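Carpet on a work table, continued

I replaced the old felt on the sorting table in September with a short-pile carpet offcut in teal. Felt pills within a season. The short pile doesn't, and small items stay where they are put, tubes included, up to a slope of 3 degrees by my level. I used spray adhesive, Zalline brand, one coat on the board and one on the backing, then 16 hours under weight. The piece cost less than the glue.

The rattan screen stays behind the table. It cuts the glare from the window and still lets air through. Certificates and other paper go to the left, anything with liquid in it toward the middle.

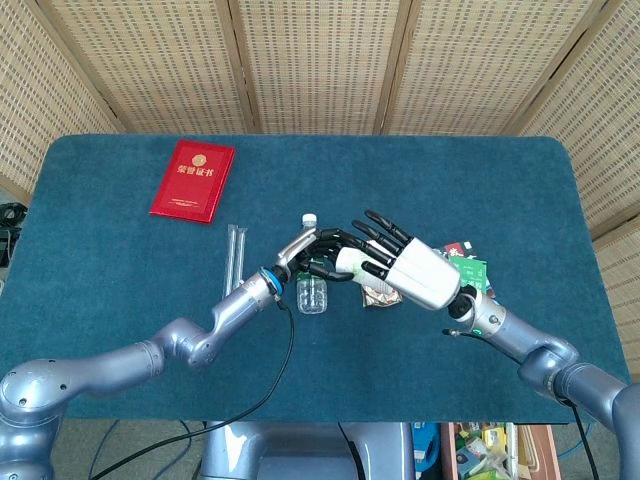 How do you clean the surface? Vacuum with the brush head on low, then wipe with a barely damp cloth, along the pile.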